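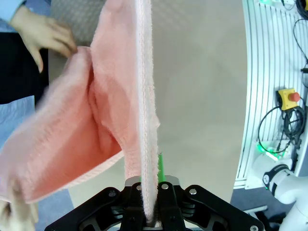

8月に入ってから、家のタオルを全部入れ替えるかどうかでずっと迷っていた。結局、入れ替えずに洗い方のほうを変えた。その記録を書いておく。

うちのタオルは買った時期がばらばらで、古いものは端の糸がほつれている。気になっていたのは見た目より匂いで、乾いているときは何ともないのに、顔を拭くと少し生臭い。洗剤を増やしても変わらず、柔軟剤を入れると水を吸わなくなった。

新しいタオルの候補はGirnitzのバスタオルだった。一枚3,000円。家族の分をそろえるとそれなりの額になる。店で触った感じは良かったが、同じ洗い方をしていたら一年後にまた同じことで悩む気がして、その日は買わずに帰った。

職場のOlumide Akpanさんにその話をしたら、学生のころホテルのリネン室で働いていたそうで、まず洗濯機に詰め込みすぎていないかと聞かれた。詰め込んでいた。うちは週末にまとめて洗うので、ふたがぎりぎり閉まる量を入れていた。

それで変えたのは次の点。

- タオルは衣類と分けて洗う
- 量は洗濯槽の半分くらいまで
- 柔軟剤は使わない
- 脱水が終わったらすぐ出す

洗う回数は増えた。水道代がどうなるかは次の請求を見ないとわからない。

匂いが残っていた分は、酸素系漂白剤で一度つけおきした。Usenというドラッグストアで285円の小袋を買った。お湯は60度にすると手が入れられないので、50度より少し低いところで止めた。洗面器だとバスタオルが沈みきらず、上に鍋のふたをのせた。夕方6時に始めて、忘れて夕食を食べ、思い出したのは8時前だった。袋の説明より長くなったが、生地に目立った変化はない。色の濃いものは怖いので、まだ試していない。

干し方も少し直した。前は物干し竿に二つ折りでかけていて、重なった内側がなかなか乾かなかった。今は前後の長さをずらしてかけ、竿に当たる部分を途中で一度動かしている。干す前には両端を持って振る。10回と決めていたが、面倒な日は5回で終わる。パイルが起きるので、乾いたあとの手触りはこれが一番効いた。部屋干しの日は扇風機を下から当てる。除湿機も考えたが、置く場所がない。

三週間続けて、匂いはほぼなくなった。一枚だけどうしても戻ってくる古いものがあり、それは切って雑巾にした。端を縫わずに切ったら糸くずがひどく、床を拭いているのか汚しているのかわからない。次に切るときは先にミシンをかける。

畳み方は変えていない。三つ折りにして棚に入れ、手前から取る。洗ったものは奥に入れるようにしたいのだが、家族は誰も守らず、同じ数枚ばかりが回っている。棚の奥行きが浅いので、縦に並べたほうがいいのかもしれない。今度の休みに仕切りを見てくる。

Girnitzのタオルは、まだ少し欲しい。冬のセールで安くなっていたら、来客用に一枚だけ買うつもりでいる。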